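This repository holds the public release of the Mirnumham Alumni Association officer and scholarship records, maintained by the Kosadside Chapter. It is intended for chapter secretaries, reunion planners and members preparing histories of the Association.

## Contents

| File | Rows | Notes |
|---|---|---|
| `officers.csv` | 504 | One row per person per term of office |
| `awards.csv` | 200 | Grecu Scholarship awards, by entering class |
| `chapters.csv` | 59 | Active and inactive chapters |

Terms of office begin in May. An officer who completed a term begun by another member is entered on a separate row, with `partial` set to `yes`. 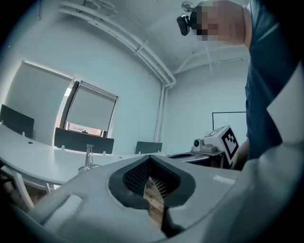 *Long white conference table, meeting room.*

## Sources

Entries were taken from printed convention programs, chapter minutes and the Association newsletter. Where two sources disagree, the minutes are followed and the other reading is kept in the `variant` column. Chapter names are given as they stood at the time; `chapters.csv` lists later names and mergers.

Scholarship recipients appear by class year and field of study only. Names of recipients are withheld unless the Association holds written consent.

## Known gaps

- Minutes for the Kosadside Chapter are incomplete before its second charter.
- 80 officer rows have no degree year.
- Honorary memberships are not covered.

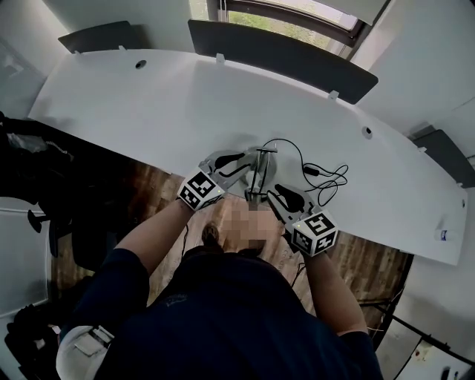

*At the curved table, with a small gray metal device at the near edge.*

## Corrections

Members may submit corrections through the issue tracker or in writing to the chapter secretary. Each request should cite a program, a set of minutes or a dated letter. Accepted changes are entered with the next release and noted in `CHANGES.md`.

Files are exported from Flonow as UTF-8 text with comma separators. Please do not edit the `record_id` column, as it links the three tables.

## Use

The tables may be copied and reprinted with credit to the Mirnumham Alumni Association. Commercial mailing use is not permitted.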